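Pledari work surface, pale wood

Product line: Osent
Supplied by: Plikport

The Pledari is a flat work surface for benches, packing tables and desks. It is sold as a top only. Underframes and legs are listed separately under Filali and are drilled to the same hole pattern.

Dimensions
Length: 2000 mm
Depth: 700 mm
Maximum distributed load: up to 100 kg, on a Filali underframe
Fixing points: 7, underside

Finish
The top face is smooth and supplied ready for use. Grain pattern differs from one top to the next. Arched figure and straight grain can occur on the same piece and are not grounds for return. Customers joining two tops end to end should order them together and state this on the order form, so that they can be matched for tone.

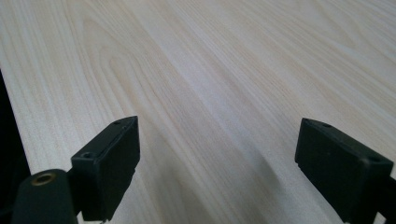 Top face, arched grain to the left, straighter grain to the right.

Care
Wipe along the grain with a damp cloth and dry at once. Do not use scouring pads, solvent cleaners or wax polish. Place a mat under hot items. Light scratches can be treated with the Osent repair kit, ordered separately.

Mounting
Lay the top face down on a clean blanket. Align the underframe with the fixing points and start all screws by hand before tightening. Do not drill through the top face. Leave a gap at the wall for seasonal movement.

Delivery
Tops ship flat with edge protectors. Check the corners before signing. Transport damage must be reported in writing to Nuanchan Chantharasri, Plikport order desk, with the order number and the label from the carton.

Data sheet revised 2018-07-04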